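Spice racks and small shelves wanted for Menville kitchen reopening

The community kitchen in Menville is asking for small shelf units, the table-top sort, before it opens its doors again in February. Anything that holds jars, tubs or packets will do. Wood prefered but they're not fussy.

The kitchen has been shut for 9 weeks for a new floor and a rewire. Everything came out of the cupboards, went into boxes, and is now going back a bit at a time. Trouble is the old wall units were past saving and went in the skip. So 70 people a week expected for lunch, and nowhere to put the rice.

"We've got the food, we've got the cooker, we just can't find anything," said Prasetyo Sumampouw, who runs the weekday lunches. "I spent half of one morning looking for the paprika. It was in with the tea towels."

Fundraising brought in 2,000 pounds, most of it swallowed by the electrics. Honorato, the hardware shop on Jornstead Road, has put up 100 pounds in vouchers for screws, brackets and paint. That leaves shelving, and the kitchen would sooner take second-hand than buy new.

First few bits have already come in. One is a two-tier wooden unit with ribbed shelf panels and shaped ends, a few worn specks on the top rail but sound enough. Sumampouw wants it on the worktop by the hatch, with the lids and small tubs on it so servers can reach them without going round.

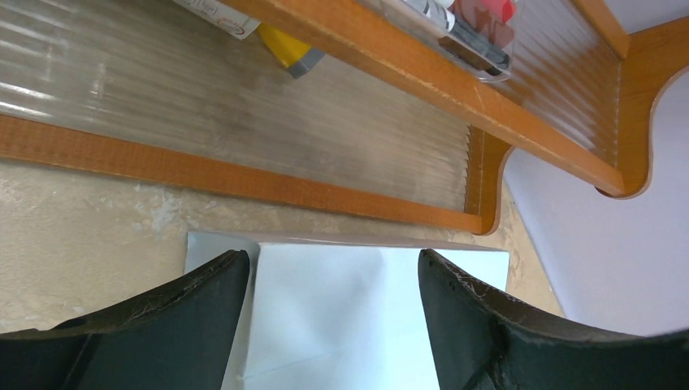

The two-tier unit, with a clear plastic container on the upper shelf.

Donations can be left at the side door between 9am and noon. Please wipe things down first -- and no glass fronted cabinets, there isn't the room. Larger peices by arrangement only, ring ahead so someone can measure up. Collection is possible inside Menville and as far out as Jornstead, courtesy of the Fluvow van, but not at weekends.

Spare jars with lids also welcome. Labels off if you can manage it.

Lunches restart at 12.30pm on the first day back. Soup, bread, something hot, pay what you like. Menu to follow.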